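Koppel Cell: Care Notes for the Kitchen Arm

The kitchen cell at Iltthorpe is back on its normal schedule after the January service. Most of the work went into the wrist and the cable run, and the daily care routine has changed a little as a result. Anyone who books time on Koppel should read this before the next session.

The gripper fingers were swapped for a new pair from Plinda. The old pads had gone smooth at the tips and were dropping thin items, paper towels most of all. The new ones are softer and need a lighter closing force, so the setting in the Sirnov controller has been lowered. Please leave it where it is. If an object slips, wipe the pads and try again before you touch the force value.

Cables are still the weak point at the sink. The arm reaches in from the right, and the slack has to go somewhere when it extends over the basin. Before you start a sink task, move the arm by hand through its full reach with the faucet off and watch the loops. They should follow the arm without pulling tight at the camera bracket. Check the braided sleeve for cuts at the same time. After that you can open the faucet and run the task.
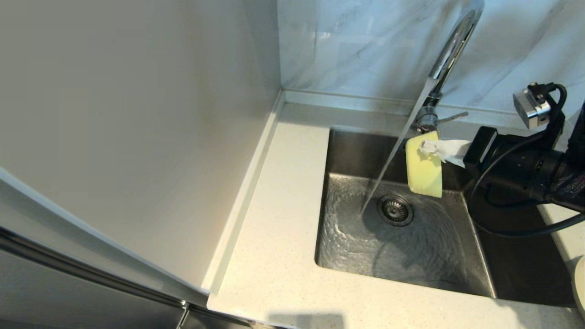
One reader at the Plinda shop wrote in to say that the sleeve wears faster than the cables inside it, and that theirs is replaced every 6 months whether it looks bad or not. They also suggested keeping the stream low during sponge work, as splashes on the wrist are what finished off their first set of connectors. We have put the sleeve on the same interval.

The daily routine is now as follows. Close the faucet first and park the arm clear of the basin. Take the sponge and any paper out of the gripper; the pads should not be left closed on something damp. Dry the fingers and the wrist with a lint-free cloth, then the lens of the wrist camera with a separate one. Allow about 2 minutes for the lot. Grease goes on the finger slides every 1000 cycles, and the count is on the controller's status page.

The camera bracket was loosened during the service, so the calibration from last fall is no longer good. Load the new file at startup. If the gripper closes to one side of the target, check the 2 bracket screws before recalibrating.

Spare pads are in the drawer under the controller. Write it in the log when you take a set.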